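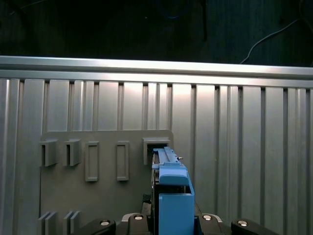 **Howlader Institute** is a private, nonprofit technical college in Tornholm, with a second campus in the neighboring town of Flurthorpe. It offers associate, bachelor's, and master's degrees in engineering technology, computing, surveying, and business administration. Enrollment stands at 1262 undergraduate and 254 graduate students. The institute is best known in the region for its block calendar and for the transfer agreement it maintains with Floltholm Community College.

## History

The institute began as an evening school for drafting and machine work, operating out of rented rooms above the Tornholm savings bank. Its first students were employed in the local rail yards and paid by the month. Day classes were added once the school acquired the former Tornholm grain exchange, a brick building that still houses the registrar, the bursar, and the main lecture hall.

Authority to grant associate degrees was obtained first, followed by authority to grant the bachelor's degree after a lengthy review. The reviewers approved the curriculum in civil technology without conditions but required the institute to expand its library and to appoint a full-time faculty in mathematics. Both requirements were met before the second site visit.

The Flurthorpe campus was acquired through a merger with Flurthorpe Business College. Under the terms of the merger, students already enrolled at Flurthorpe could finish their programs under the old catalog, and their diplomas carried the names of both schools. The practice ended when the last of these students graduated.

## Governance

A board of 14 trustees governs the institute. Trustees serve four-year terms and may be reappointed once. The board appoints the president, approves the annual budget, and confers degrees on the recommendation of the faculty. One seat is reserved for a graduate of the institute and one for a resident of Flurthorpe, the latter a condition of the merger.

Academic policy is set by the faculty assembly, which meets monthly from September through May. Changes to degree requirements must be approved at two consecutive meetings before they are sent to the board.

## Academics

### Calendar

Howlader uses a block calendar in which students take two courses at a time. Laboratory courses meet in the morning and most lecture courses in the afternoon. The calendar replaced a conventional semester system and was at first limited to the computing programs. A proposal to return to semesters was debated by the faculty assembly and defeated. 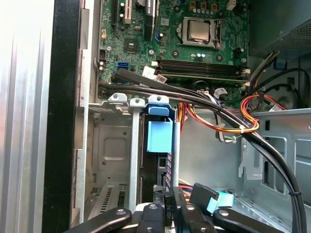

*Motherboard and processor socket of an open desktop computer tower.*

### Degree programs

Undergraduate programs are grouped into three divisions: engineering technology, computing and information systems, and business. Surveying is administered within engineering technology but keeps its own admission requirements, including a course in trigonometry. Master's degrees are offered in project management and in network administration. Both can be completed through evening study, with classes beginning at 6 p.m.

All bachelor's students complete a senior project and a course in technical writing. The writing requirement may be waived for holders of a prior degree.

### Transfer agreement

Under the Floltholm agreement, students who complete an approved associate degree at the community college enter Howlader with junior standing. Students who leave Floltholm before finishing the degree may transfer up to 30 credits – provided that each course was passed with a grade of C or higher. Credits in computing expire after a fixed period unless the student passes a placement test.

The agreement is reviewed jointly by the two schools. An early version covered only engineering technology, and business courses were added at Floltholm's request.

## Admissions and aid

Applications are accepted throughout the year, though applicants for institutional grants must submit all materials by the end of March. Standardized test scores are optional except in surveying. Part-time students are eligible for grants on a prorated basis.

## Campuses

The Tornholm campus occupies several adjoining blocks near the old rail depot. The Flurthorpe campus is smaller and is used mainly for business courses and evening programs. A shuttle runs between the two on class days. There are no residence halls at either location.

## See also

- Articulation agreement
- Block scheduling
- Floltholm Community College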